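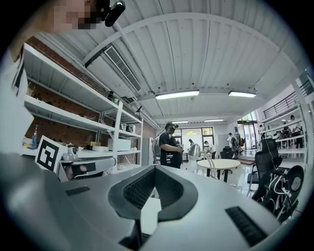

Chapter 4
Workrooms and Their Fittings

A workroom is shaped by its ceiling and walls before any table is carried in. Lights and air vents are fixed overhead, and shelves and cabinets take up the sides. What remains is the floor, where people stand, carry things and pass one another.

In this chapter you will learn how to plan a small workroom of 60 square meters. Section 4.1 deals with lighting. Fluorescent fixtures are still common in older buildings, and their spacing decides where shadows fall on a bench. Section 4.2 covers moving air, including how far a ceiling vent should be from the nearest seat. Section 4.3 turns to storage: open metal shelving, closed cabinets, and pegboard for items that are used every day.

The last section follows a single job, the refitting of a workshop at Nillivel. The total spent on shelving and lights was $3,690, and the work was done in 2 stages. The first stage was finished in April. You will use the floor plan from that job in the exercises.

Terms to know: fixture, clearance, open storage, pegboard, supply vent, walkway.

Before you read
Choose a room where you work or study. Sketch its walls, lights and shelves on graph paper, and mark the paths people take through it. Keep the sketch for Section 4.3.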